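4.2 Color of the surface and the decision to wipe

In the first part of the study we asked how often people wipe a table or a counter. In this section we look at a smaller question, that is, what makes a person start. The diaries from July gave us 3,130 entries in which a participant wrote down that a surface was wiped, together with a short reason in their own words. We read all entries and gave each one a code for the reason. The codes were first made by Casimiro Marín in the pilot work in Trosmont, and we changed only 2 of them, as the original wording was too close to the wording used for floors.

The most common kind of reason was a habit of the day. People wiped after breakfast, before the children came home, or at the moment when the dishes were put away. In such entries the state of the surface is not mentioned at all. The second kind was a visible mark, for example a ring from a cup, a spot of sauce or crumbs beside the bread board. The third kind we called "by hand", when the participant did not see dirt but felt it under the palm or the forearm. This third kind was more frequent than we expected, and it was found mostly in the homes with light and plain surfaces.

We must say that the homes were not chosen for the color of their furniture. The color was taken from the form which the participants filled in at the start, and this form had only four answers: light plain, light with pattern, dark plain, dark with pattern. Some participants had more than one surface in the kitchen and used one answer for all of them. For this reason we do not give a separate rate for each color here. We speak only about the direction of the difference, which was the same in Trosmont and in Raptis.

In the homes with dark plain surfaces, the reasons were written with words for seeing. Participants mention dust, flour, dried water and the marks of fingers. One of them wrote that she wipes the dark side table "when the sun comes and shows me everything", and that the light counter on the other side of the room waits until the evening. Patterned surfaces, light or dark, were the least wiped for a visible mark. Two participants said openly that they had bought the pattern with this in mind. We did not ask about the price or the material - this would be useful for a later study, but the form was already long.

The time of day had also some influence. Between 4 in the afternoon and dinner, the entries become short, and the reason is often only one word. We kept these entries when the word could be coded and left out the rest. In the evening the entries become longer again, and here we find most of the "by hand" reasons, perhaps because people sit down and put their arms on the table.

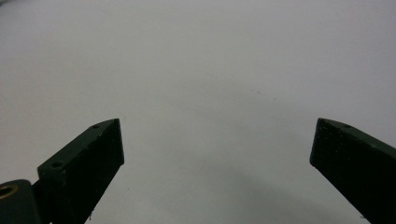
Small light dirt is a difficult case for the person who cleans, and the diaries do not describe it well. Participants write "crumbs" or "dust" for very different things, and a grain of salt or a bit of paper is seldom named. The question is what the dirt lies against. In Figure 4 the plain surface is a pale white-gray, while the two pieces in front of it are a very dark green, and it is on the dark green that the eye finds tiny lighter specks and, low on the left piece, one pale fleck. A fleck of the same tone lying on the pale surface would have much less contrast, and we think a person could pass over it without any wish to fetch a cloth. This agrees with the "by hand" entries, in which the counter was called clean until somebody leaned on it. It does not tell us that light surfaces carry more dirt. For this we would need to collect the dirt and weigh it, as was done in the Drenar flats, and we had no permission to do so in the homes of our participants.

Related articles

Keeping a cleaning diary: notes from the Trosmont pilot
Dust by weight in the Drenar flats
Words for dirt in household interviews
The Kodotell form for kitchen surfaces: a short review
Patterned tabletops and the habit of wiping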